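I finally got the replanner working, and I have been grinning at a terminal window since lunch

If you read the June post you know where I was stuck. I have a simulated humanoid standing over a bunch of roller conveyors, its one job is to pick a bottle up off the rollers, and for weeks it would do this beautifully right up to the moment the bottle's position estimate shifted. Then the arm would stop, think, and start over from wherever it was, with a lovely jerk in the shoulder that would have shaken a real machine to bits.

The problem, for those who like this stuff as much as I do: my planner (it's called Mollel, I named it, I'm sorry) treated every new pose from the perception side as a brand new goal. Throw away the old trajectory, plan from the current joint angles, go. But it planned as if the arm was standing still! The current joint velocities were right there in the state message and I wasn't reading them. So each replan began at zero velocity while the arm was very much in motion, and the controller did its best to make both things true at once.

Victor Nyaga spotted it. I had sent him a plot of the elbow joint and asked if he thought my gains were too high, and he wrote back one line: "why does your reference velocity drop to zero 13 times?" I looked. It did. I had been tuning gains for two evenings against a reference that was garbage.

The fix has two parts. First, each new plan is now seeded with the position, velocity and acceleration of the old plan, sampled at the moment I expect the new one to take over. Not the measured state, the planned one. If you use the measured state you feed tracking error back in as if it were intent, and you get a slow droop that is really hard to see (ask me how I know). Second, there's a short blend window. I settled on 54 milliseconds after trying a lot of silly values. Longer felt smooth but the hand lagged behind the target, and shorter brought a little tick back in the wrist.

Then I got to the part I'd been looking forward to, which was deciding when to replan at all. Before, it was every single perception update. Now there is a gate. If the bottle estimate has moved less than 7 millimeters from the pose the current plan was built for, Mollel leaves the plan alone. This sounds so obvious typed out! But the effect was huge. Most of what I was chasing was plain estimator noise, the bottle pose wobbling in place on the rollers, and the arm was loyally following the wobble.

The wobble itself is worth a paragraph. A bottle on its side is nearly symmetric around its long axis, so the roll angle you get back from a fit is close to meaningless, and mine would flip from one update to the next. The grasp generator took that angle seriously and would happily swap the approach to the other side of the bottle. I now drop the roll angle completely and only keep the axis direction and which end the cap is on. Mercy Wanyama had told me to do this months ago. Hi Mercy, you were right.

Numbers, for people who want numbers. I ran 265 pick attempts overnight with random starting positions along the main conveyor. I'm not going to quote a success rate yet, as I changed the friction on the fingers halfway through like a fool and the two halves can't be compared. What I can say is that the velocity spikes at plan handover are gone from every log I've opened, and the arm no longer freezes in midair to have a think.

Still broken:

Left arm planning. The right arm is the one that picks and the left is only supposed to keep clear, but it counts as an obstacle and sometimes the planner gets very shy about it. I'd like to plan both arms together. My first try at that was painfully slow.

Thumb contact. The collision mesh for the thumb is a bit fatter than what gets drawn, so the hand thinks it's touching the bottle slightly early.

The log viewer. Skornden (my little plotting tool) still loads the whole run into memory. Shabani Ondieki has offered a patch that streams it in chunks and I plan to merge it as soon as I've read it properly.

Next up is the two-arm planner, and after that I want to try moving the bottle on purpose in the middle of a reach. If anyone has a good way of picking the takeover time when planning time varies a lot, please leave a comment, mine is a fixed guess and I don't love it.

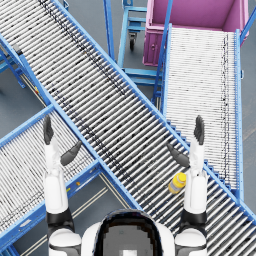

Right hand over the bottle on the main conveyor, in sim.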